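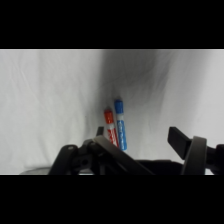

The Great Marker Sort, and Other Small Jobs

May 22, 2019
by Gudrun Ackermann

I have been meaning to write about dry-erase markers for months, which tells you something about the sort of year I'm having. It started with the whiteboard in our hallway. We put it up in March, when the school notes and the dentist cards and the bin calendar had finally taken over the fridge door, and I had grand plans for it. Red for anything urgent, blue for everything else. Two colours, one board, a calmer household!

Well. Within a fortnight the red wouldn't write, the blue had wandered off to someone's bedroom, and my husband had written "MILK" across the whole thing in what proved to be a laundry pen. If you have ever tried to get laundry pen off a whiteboard you'll know how I spent that evening. (Write over the top of it with a proper dry-erase marker, let it sit for a few seconds, then wipe the lot off together. You may need to do it three or four times. I could still make out the K for a week.)

So this month I decided to deal with it properly, and as usual with me, dealing with one thing meant emptying a whole drawer. The one under the hallway bench is officially for stationery, though it's really where anything small goes when visitors are coming. I tipped it out on the dining table and made myself a pot of tea and sat down in front of it all as if I were about to do a jigsaw.

I do love a drawer tipped out. There's a moment before you've made any decisions when everything seems equally interesting, and you pick up an old key or a bit of ribbon and wonder about it for far too long. My mother was the same. She could start on the linen cupboard after breakfast and still be sitting on the floor at lunchtime, reading the newspaper she'd lined the shelves with.

Markers first, seeing they were the whole point. I tried each one on the back of an envelope before it was allowed anywhere near the board, and I'd recommend that to anybody, because an old dry one drags and leaves a horrid faint smear that makes you think the board is worn out. Any that wrote went in one mug. Any that didn't got a second chance, lying flat overnight with the cap pushed on hard, and then it was the bin.

Which brings me to the question I get into with my sister every time we talk about this: do you store them standing up or lying down? I stood mine in a mug for years, caps up, because it looks cheerful and you can grab the colour you want. She has always kept hers on their sides and says the ink stays where it should. I've come round to her way of thinking, though it pains me to put it in writing where she can read it. A marker left standing with its cap at the top does seem to go pale on me, and a rest on its side seems to bring it good again. I make no scientific claims! I have a hallway whiteboard, that's the extent of my laboratory. 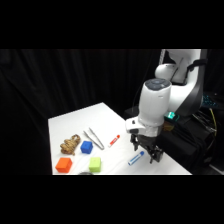
Then there was the matter of what else belongs in a drawer like that, and I got quite philosophical about it around the second cup of tea. I'm a great believer in a mixed drawer, within reason. People will tell you that everything should live with its own kind – pens with pens, string with string – and I did try that once. I bought a set of Hollmann drawer dividers, the ones that click together, and spent a whole afternoon giving every little thing its own bay. It was beautiful. It lasted until the school holidays.

The trouble is that a house doesn't use things by kind. If the kids are playing a game on the floor they want the dice and a bit of cord to mark the line and a marker to keep the score, and if those three things live in three different rooms you'll be up and down all afternoon fetching for them. So these days I sort by what gets used together. The games things have a tray. The wrapping things have a tray. The markers live with the board, and I've promised myself they'll be returned there.

Tongs are my other great example. I used to think tongs belonged in the kitchen and that was the end of it. Then I started keeping a spare pair in the laundry for fishing socks out from behind the machine, and another by the back door for things I would prefer not to touch with my hand (we have a cat, I'll say no more). I am now a person who owns tongs in three rooms, and I've never regretted it. A friend of mine gives her toddler a pair and a heap of blocks and gets twenty quiet minutes out of it, moving them from one bowl to another. She says it's good for little hands. I think it's good for getting the potatoes peeled.

And rope! I don't know why there's always rope. I have an odd length of it in every drawer I've ever opened in this house, always with a knot in it that some child was very proud of and I haven't the heart to undo. There was one in this drawer that must have been from the cub camp two years ago. It's gone back in the tray. Some things earn their spot.

I should tell you about the table too, as a few of you asked in the comments last time how I sort without losing half of it on the floor. I put an old white sheet down first. It's a single, from before the boys went up to bigger beds, and it has gone so soft that it never quite lies flat, but it's the best sorting cloth in the world. You can see every paper clip against it, and if somebody comes home early and needs the table for homework, you gather up the four corners and carry the whole mess off to the bedroom. I've done that more times than I'd care to admit. I once found one such bundle at the bottom of the wardrobe and had no memory of making it, and inside was the spare car key we'd paid to replace.

If you don't have an old sheet, a pale tablecloth would do, or even a pillowcase for a small drawer. Don't use anything with a pattern. I tried it on a floral once and lost a very small screwdriver in a peony.
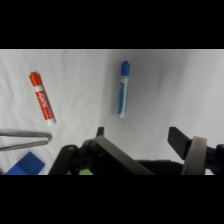

I ended up with just one red and one blue going back to the hallway, and I felt quite stern about it. I had more than that in working order, but I've noticed that the more markers there are by the board, the fewer of them write. With only the one of each, people seem to notice when it isn't where it should be, and there's a bit of shouting down the hall, and it comes back. The extras are in the top cupboard in a biscuit tin, lying down, Sis, before you ask.

I did look into fancier ways of keeping them. Hititent make a little magnetic shelf that came up whenever I went looking, and the Stonik one has a lid, though at $30 I thought I could live without a lid. In the end I cut the front off a tea box, covered it in leftover contact paper and stuck it to the wall with those removable strips. It isn't pretty. It's been up for 7 days and has only fallen down once, and that was a door being slammed, so I don't hold it against the tea box.

For cleaning the board itself I've gone back to an old cotton sock. I had one of those felt erasers and it just pushed the dust around after a while. The sock goes over your hand like a mitten, and when it's grubby it goes in the wash (with the darks, please learn from me). Once in a while I give the board a proper going over with a damp cloth and a drop of dish soap, and dry it well before anyone writes on it.

The red-for-urgent system is holding up better than I expected, except that my youngest considers everything he wants to be urgent. This morning the board said, in large red letters, that we were out of the good cereal. Underneath, in much smaller blue ones, was a reminder about the car registration. We may need to have a family talk about that.

I haven't put the drawer back yet, I should confess. The trays are done but there's still a pile at one end of the sheet that I can't decide on – three keys, a curtain hook, a little brass thing that might be off the old Zorov lamp or might be off nothing at all. My husband says to throw out whatever's left after a week. I've said I'll think about it, and moved the sheet to the spare room so we can eat dinner.

Next on the list is the cupboard where the lunch containers live. If anyone has found a way of keeping the lids with the bottoms, please write in, I'm open to anything.

Gudrun

Recent posts
Why I gave up on the drawer dividers
A pumpkin soup for when you can't be bothered
The linen cupboard, part two
What to do with 100 buttons and no jar
Getting laundry pen off just about anything
My mother's shelf paper

Like a letter now and then? Pop your email address in the box and I'll send you new posts as they go up. You can unsubscribe whenever you like.

This site uses cookies to remember your settings. By continuing to read, you agree to their use.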